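Jostdale open day: an afternoon with the student robot project

Posted 18/06/2025 in Visits

I had the Jostdale open day in my diary for weeks and still managed to arrive late, having got off the bus at the wrong end of the campus and walked the whole way round the sports hall. If you go next time, get off at the second stop, by the bike sheds. The signs from there are good. From the first stop there are none at all.

Most people were there for the main building, where there were stands from the different departments and a very long queue for pancakes. I had a quick look round (the bridge-building table was lovely, and I'm still cross about my bridge) and then went up the back stairs to the second floor, where the final-year robotics class had its doors open. I meant to stay for half an hour. I stayed until they started putting the chairs away.

The class is split into four teams and each team picks its own project for the year. The one I'd come for is called Kakby, and the idea is easy to explain and horrible to do: get a robot arm to help out in an ordinary kitchen corner. Picking things up, putting them down somewhere sensible, moving a cup without knocking over the one next to it. The students chose the subject themselves last September, after a week of arguing, and two of them told me quite separately that they had voted for something else and were now very glad they'd lost.

Their teacher is Teodoro Solís, who came to Jostdale after years of fixing packing machines and has a nice way of answering a visitor's question by asking a student to answer it. I asked him why a kitchen corner and got pointed to a girl in a green jumper, who said that factories tidy up for their robots and people at home don't. Everything is a different shape, things get left in different places from one day to the next, and half of it is shiny. She said "shiny" with real feeling. 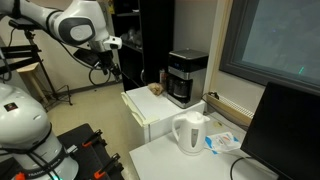
The Kakby room, with the arm reaching over and the coffee things at the back.

I liked the room straight away. I had been expecting something like a hospital, and it has a kettle and a fridge and a coffee maker in it, and a radiator under the window, and it felt like somewhere people spend their evenings. The arms are Frankas, and what struck me, having only ever seen industrial ones behind fencing at trade fairs, is how rounded and quiet-looking they are. The students talk about "the elbow" and "the wrist" as if discussing a person with a bad back.

We all had to stand behind a strip of tape while an arm was moving, and one student had the stop button in her hand the entire time. She took the job very seriously and wouldn't chat, quite rightly. When she handed over to the next person they both said the same set words out loud, so there was never a moment when it wasn't clear who had it. I asked about that afterwards and it's a class rule from the first lesson. They can all recite it.

Then the demonstrations. There were three runs while I was there. On the first, the arm went for a paper cup, closed on it very gently, lifted it, carried it across and set it down, and the whole room clapped, including a man who had only come in looking for the toilets. On the second it stopped in mid-air and stayed there. The students went into a huddle round the laptop, and after a few minutes one of them said "it thinks the cup is further away than it is" and off they went again. The third run was slower than the first but it worked, and I think I enjoyed it more for having seen the second.

What I hadn't understood before is how much of this is writing things down. Every run goes in the log, good or bad, with a line on what was on the counter and where the light was coming from. They'd got to 3444 entries by the open day. One boy scrolled through it for me and stopped at his favourites, which were all failures. Entry 169 just says "no". Entry 234 is nearly a page long and is about a spoon.

I asked if I could see what the arm sees, and this was my favourite part of the afternoon. The camera sits right down by the gripper, so everything you think you know about the room gets turned on its side and comes at you very close up. I was hopeless at it! The students play a sort of guessing game with these views when they're waiting for something to load, and they let me have a go.

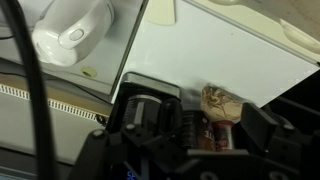
From the camera by the gripper. I knew the paper bag and had to be helped with nearly everything else.

You notice how much of the picture is taken up by the gripper itself. The two black fingers are always there, like the end of your own nose, and the software has to learn to ignore them until the moment they matter. There's a cable across one side as well. The student showing me round said new people in the team always want to move the camera somewhere with a cleaner view, and each year they try it, and then they miss the close-up when it comes to the actual grabbing. A black cylinder against a black gripper is also a good deal harder to pick out than you'd hope. She had me try to trace its outline on the screen with my finger and I went wrong twice.

The white surfaces are a trouble too. From across the room a fridge is a fridge. From ten centimetres away it's a big pale nothing with a few specks on it, and the arm has very little to tell it how far off the thing is. They're getting round this by taking a wider look first and remembering it, and one of the team is writing her whole final report on that one problem. I'd read it.

There was a good talk at three o'clock in the room next door, given by two of the students with slides they had obviously finished that morning. The middle section was about money. The gripper fingers wear out, and a small local firm, Vieira, cuts new ones for them and lets the students come in and watch, which sounded like a treat in itself. The software for the log is a thing called Skurix, written by a previous year's class and handed down. It's ugly and they're all fiercely fond of it. Someone at the back asked if it could be made to look nicer and there was a definite chill.

Questions went on well past the end. A woman next to me wanted to know if it could do the ironing (no). A boy of perhaps nine asked what happens if two arms want the same cup, and the two speakers looked at each other and one of them wrote it down. Solís, who had been leaning on the door frame, said that was next year's project sorted.

I also had a short look at the other three teams and didn't give them the time they deserved. One has a little wheeled thing that follows a line round the corridor and waits politely at doors. One is sorting seeds by size. The last one's machine was in pieces on a bench and the team were explaining the pieces, very cheerfully, to anyone who'd stop. I would have liked longer there.

Some practical bits if you're thinking of going. It's free, and you don't need to book for the building, but the robotics floor lets in 30 people at a time and there was a wait on the stairs for the first hour. After half past two I'd have walked straight in. There's a lift, at the far end past the library. Children are welcome and were having a great time, though the tape line is a bit far back for the small ones and there were only a couple of steps to stand on. Take your own water, as the café closes early. The pancake queue never got any shorter.

The students are doing one more public session in September, when the new class takes over and the old one comes back to hand on the log. They do it properly, apparently, with the outgoing team reading out their best entries. I've asked to be put on the list, and I'm hoping for the spoon.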